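Forum: Small Automation / Buying and Budget
Topic: Second two-arm cell, what to put in the budget?

ametepe_lab
Apr 14, 2018
Hello all. I must prepare the purchase plan for our second bench cell and I would be grateful for your opinion before I send it to Augustina Nartey, who signs for everything over 400 dollars. We have one cell with two small arms. The work is mixed: bagging and sorting of produce, and also handling of bigger electronic parts. The new cell should do the same. I have two offers, one from Torkau (arms, rail and walls as one package) and one from Trisell (arms only, we build the rest). The Torkau price is clearly higher. So you understand the size of the objects, I attach how the present cell looks at work. 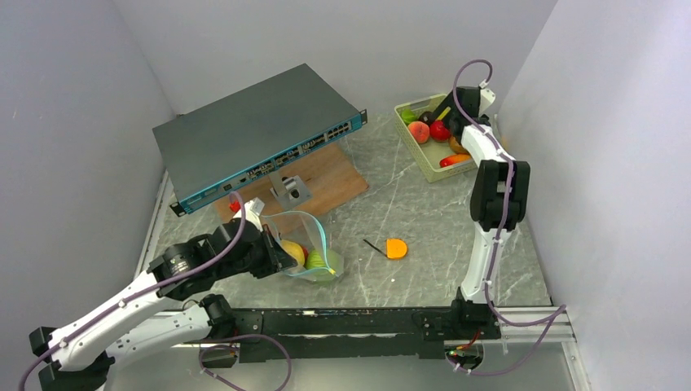

Left arm on the zip bag, right arm over the basket, switch on its stand behind.

My questions are these. Is it wise to pay for the package? And how much do you reserve for spare parts in the first year?

gripfinger
Take arms only. We bought a package in January and the enclosure was three flat panels and some profile, and the invoice for it made me sad for a week. Any workshop can cut such panels for you. Put the difference into spare grippers.

mo_uvolley
I don't agree with gripfinger. The panels are cheap, yes, but the hours are not. We built our own at Uvolley and it took two people 12 working days until both arms were at the correct distance and the rail did not move anymore. If your boss calculates salaries, the package wins. If she calculates only invoices, it loses. You should find out first which kind of boss you have.

gripfinger
12 days is very long. Did you drill the rail by hand?

mo_uvolley
Yes, by hand, and two times, the first rail was wrong. I still say that this is normal for people who do it the first time.

ametepe_lab
Thank you both. She counts the hours, I am afraid, and she reads my tables very carefully. One thing I forgot to write: the Ametepe building gives us the same floor area for both cells, so the second one can't be wider than the first. With a rack switch in the cell there is not much free surface left for the basket and the bag. I was thinking to ask for a deeper base in place of a wider one.
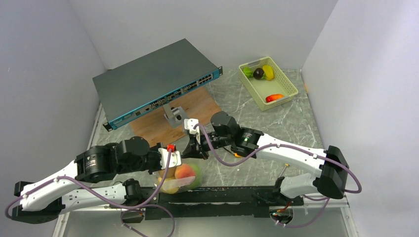 The deeper base is possible with Trisell, because there we decide the dimensions. Torkau makes it only as a special order, and then the delivery time becomes 3 months. This is for me the stronger argument, more than the price.

oldrail
Before you pay for depth, check the reach. A deep base looks good on the drawing, but small arms at full stretch are weak and they shake. Put the heavy parts close to the rail and give the back to the light ones, and maybe you need no special order at all.

For spares, my list for one year with two arms: one complete gripper, two sets of fingers, one motor for the wrist, one for the elbow, and cables. Please do not save on cables. In my shop they break before the motors do. Buy also more clips than you think, they cost nothing.

gripfinger
Agree on cables. Disagree on the elbow motor, we never changed one.

oldrail
You bought in January. Write me again next year.

mo_uvolley
One more line for your table: consumables. Bags, fruit, baskets. We forgot them and then had to ask for money every month, which is a very unpleasant conversation. Now it is a fixed amount and we are at peace with accounting.

ametepe_lab
This is very useful, consumables were not in my plan at all. I will measure the reach tomorrow with a weight in the gripper, as oldrail proposes, and ask Torkau if they sell the rail alone, already drilled. If yes, I could take the rail from them and the arms from Trisell.

mo_uvolley
Ask for the hole drawing before you order. The arms of one supplier do not always fit the rail of the other.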